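The Great Plastic Plate Comeback

By Dulce Bautista

My mum had a set of picnic plates in colours that don't exist in food. Pink, yellow, a sort of toothpaste green. They lived in the cupboard under the laundry sink and came out for birthdays, blackouts and any visit from my cousins, and I would have fought you for the yellow one.

I hadn't thought about them in years, and then last May I moved into a flat with one kitchen drawer and a bench the size of an ironing board, and suddenly I was thinking about plates all the time.

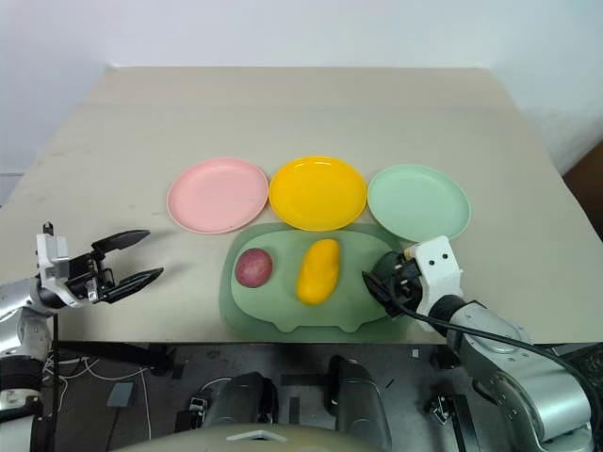
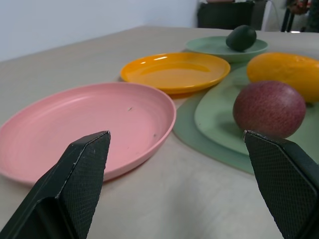
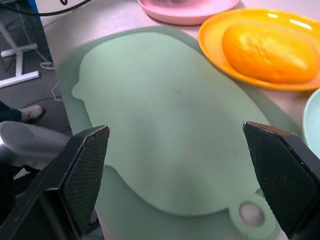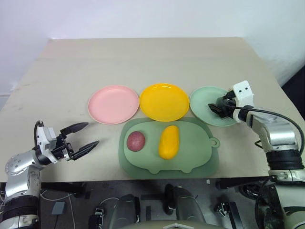
Pastels on the table: pink plates and plenty of green.

I'd always assumed grown-ups graduated to proper crockery. I certainly tried! I had a 3-piece stoneware setting from Lema, all moody grey glaze, and I loved it right up until I had to carry it down two flights of stairs to eat tea in the courtyard. It weighs a ton. It also sounds like a car accident when you stack it after nine at night (sorry, downstairs).

So I went looking for colour. My first stop was Riris, a homewares shop behind the fish-and-chip place, where the bloke at the counter told me he'd sold 200 plastic plates since winter, mostly to people buying them for themselves and pretending it was for the kids. I told him mine were for the kids. I don't have kids.

What I like most is how forgiving they are. Dinner is beans on toast? On a pink plate it looks like a decision. Leftover pav at ten in the morning, same thing. I've got a theory that white plates came to us from restaurants, where somebody else is doing the cooking and the washing up, and the rest of us just went along with it.

There are downsides, I'll admit. Tomato sauce stains the pale ones if you leave it overnight, and a steak knife will mark any of them. I keep mine out of the microwave, and I wash them by hand with a soft sponge because the dishwasher turned my first lot cloudy. A paste of bicarb and water shifts most curry marks, though you'll need to leave it for an hour and go do something else.

If you're buying second-hand, run your thumb round the rim and feel for chips. Op shops tend to hide the good ones behind the lunch boxes. I found three old Fotura side plates that way, and a Ralturex salad bowl with somebody's surname on the bottom in nail polish, which I've decided to leave on.

Mum, by the way, still has hers. I rang to ask if I could have them and she said there'd be 100 other things I could take first. The yellow one has a melted bit on the edge now, from the time my uncle put it down on the barbecue. She says I can have that one when she's finished with it.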